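Luro Desktop Simulator: Two Months In
Reviewed by Chanida Wattanapong

Luro is a simulator for practicing gripper work before you touch a real arm. I paid $129 for the single-seat license and used the wrist view for nearly everything.
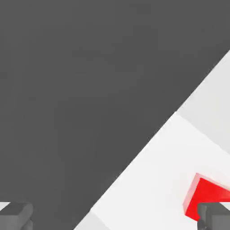
Setup

The installer was simple. The starter lesson, a red block on a white table, loaded on the first try. My older laptop handled it fine with the fan running.

In use

Shading is clean and the gripper fingers are easy to judge against the block. Controls are a little stiff — I turned the speed down and left it there. I ran 1000 grasp attempts overnight and the log saved 484 of them before the disk filled up. A warning would have helped.

Support

Berwyn Pugh at Luro answered my email the next day and sent a patch for the log settings.

Worth buying for block and bin tasks. For soft objects I still use Addo.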